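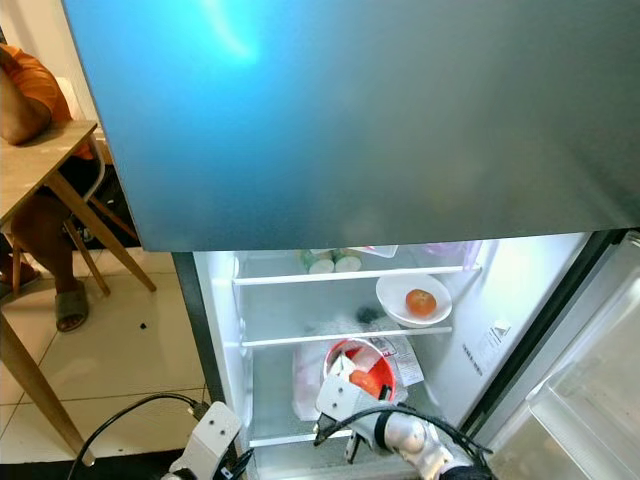
The great July fridge clear-out, and what came of it

I love a fridge clear-out! I know this puts me in a small club. My friend Karine Fehr would sooner wash windows in the rain, but give me an afternoon, a bowl of warm water with a spoonful of bicarb in it and the radio on, and I'm as happy as anything.

The rule in our house is that the fridge gets properly looked at before the big shop. I start at the bottom, where bowls of cut-up bits under a scrap of wrap tend to gather (we are a household that slices far more than it eats), then work my way up to the bags at the back. Bags are the real villains. Anything that goes into a thin plastic bag and gets pushed behind something else is as good as gone, so now I open every single one, even if I think I know what's in it.

And then there's always a lone tomato. One tomato, its own bowl, a whole stretch of shelf. I used to get cross about this and now I'm rather fond of it, as it nearly always ends up in my lunch.

This time I had enough for what Hermenegildo Tapia, my father-in-law, calls bottom-shelf soup. He made it for years when he was cooking at Munero, and it's hardly a recipe at all. You want 700 g of whatever red and orange veg needs using, tomatoes and carrots mostly, a chopped onion, a good glug of oil and 492 ml of water. (He measured his favourite jug once and has stuck to that figure ever since, so I do too.) Soften the onion slowly, tip in the rest, lid on, and leave it until the carrots squash against the side of the pan. Blend it or don't. I stir in 300 g of cooked white beans if there are teenagers about, and a lot of black pepper. It's lovely with toast!

A few people asked about shelves after my last post. I take ours out one at a time and let them come up to room temperature before they go anywhere near warm water, then dry them well with an old tea towel. Things we need to eat soon go back at eye level, in open bowls where I can. Damián swears by writing the date on masking tape and I keep meaning to start.

Next up is the freezer, and I already know there are peas in there from last summer.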